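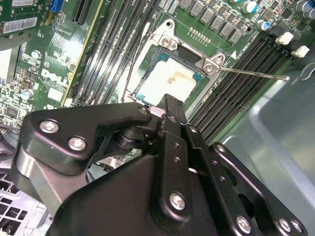 One reader of the first draft, from the Belhaj lab section, objected that old thermal paste hardly deserves a chapter of its own, and asked why the group did not simply apply new compound over the residue. The question is answered in this section.

## 3. Processor Removal and Cleaning

The Wunura project examines whether retired office desktops can be returned to use in school computer rooms. The work covered 15 machines, among them Dell systems, all supplied by the Plerkudis depot.

### 3.1 Condition of the processors

With the load plate open, the heat spreader can be inspected in place. Brownish residue toward the center of a whitish, smeared surface was recorded as "aged paste" on the inspection sheet. New compound applied over such a layer does not spread evenly - the group confirmed this on 2 scrap processors before work began.

### 3.2 Procedure

1. Raise the retention lever fully and open the load plate.
2. Lift the processor straight up by its edges.
3. Wipe the heat spreader with 90 percent alcohol and a lint-free cloth.
4. Return the processor to the socket, close the plate and lower the lever.

Socket contacts were not touched at any stage.

### 3.3 Open items

The budget allowed $115 for cleaning supplies. Stoltedine compound was ordered for the second batch, and its results will be added in August.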